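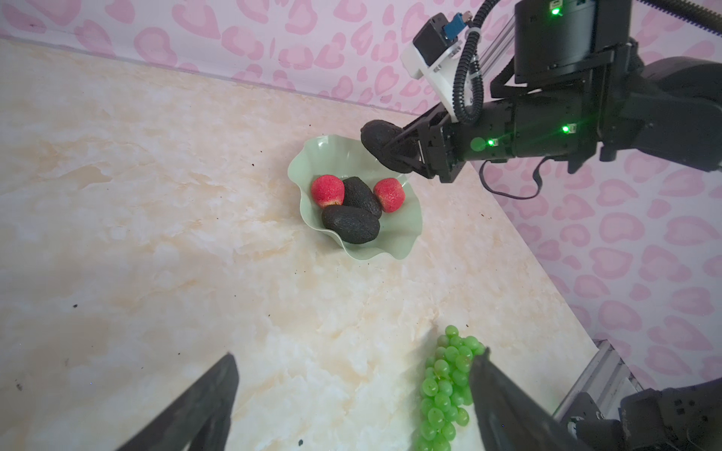 ## Play kitchen corner, Corbridge room

Progress report to the Hakim fund, April 12, 2023

The artificial fruit is in use. We bought strawberries and avocados first, along with a mint-green plastic bowl with a wavy rim. The marble-patterned tabletop and the pink wall covering are staying – both wipe down easily, though the table needs doing more often than we planned.

**Spending**

- Play food and bowls, from Prerken: $179
- Shelving and floor mats, from Clumura: $406
- Left in the grant: $1206

**Still to do**

- Order a second set of fruit. Lemons and pears were out of stock.
- Fit the low shelf. Clumura sent the wrong brackets and will replace them.
- Label the storage bins.

We expect to spend the balance by September and will send receipts with the final report.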